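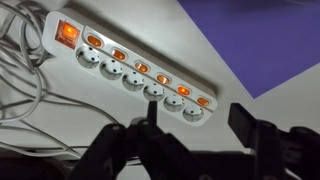 Musyoka Obura's comment on the first draft was that a switch per socket is only worth having if people use it, and that the report ought to measure people before it measured sockets. The order of the work was changed accordingly. The survey of habits now comes first and the electrical readings second.

1. Background

The Herdale workshop has desks along two walls and too few wall outlets. Each desk is served by a multi-socket power strip, and most of the equipment on it is left plugged in between sessions. Strips with a master switch and a small separate switch for every socket were bought in April to replace the older ones, which had no switches at all. The white strip has six sockets in one row, with an oval orange switch beside each and a large rocker switch at the end.

The question set for the project was whether the separate switches reduce the power drawn by idle equipment, and whether the master switch alone would do the same job.

2. Method

2.1 Habits

Desk users were asked to fill in a short sheet at the end of each session, stating which switches they had turned off and whether they had used the master. The sheets were kept in a tray by the door. In total 40 usable sheets were returned. Sheets with no desk number were discarded.

2.2 Readings

A plug-in energy meter (Mondar, borrowed from the teaching store) was placed between the wall outlet and the strip. Readings were taken with everything switched off at the master, then with the master on and each small switch turned on in turn. The load was a desk lamp, a monitor in standby, a soldering station in standby and a phone charger with no phone attached. A period of four minutes was allowed after each change before the reading was written down.

The meter does not resolve small loads well. The charger on its own could not be told apart from no load, so it is left out of the comparison.

3. Results

Of the 40 sheets, 16 recorded use of the master switch at the end of the session. Only 4 recorded use of any small switch. The remainder recorded neither. Several users wrote that they did not know which small switch belonged to which socket once the plugs were in, as the larger plugs lean over the row and hide part of it.

With the master off, the meter read zero. With the master on and the lamp off at its own switch, nearly all of the standing load came from the soldering station. Turning off that one socket gave almost the same saving as turning off the master.

4. Discussion

The small switches work as intended but are little used. Labelling would probably help. Numbered stickers were tried on one desk at the suggestion of Valdemar Overgaard, but they peeled at the corners and the trial was too short to report.

The master switch is the better habit to encourage at desks where nothing has to stay on. At the desk with the data logger this is not possible, and there the small switches are the only option. That desk was not included in the readings and should be measured separately.

The result depends heavily on the soldering station. A different model might draw less in standby, and the saving would shrink to match.

5. Further work

a) Repeat the readings with a meter that can resolve loads below one watt.
b) Test printed labels fixed to the plugs instead of the strip.
c) Repeat the habit survey after labelling, with the desk number already printed on the sheet.

Revised version handed in 2018-05-11. The raw sheets are in the blue folder with the meter instructions.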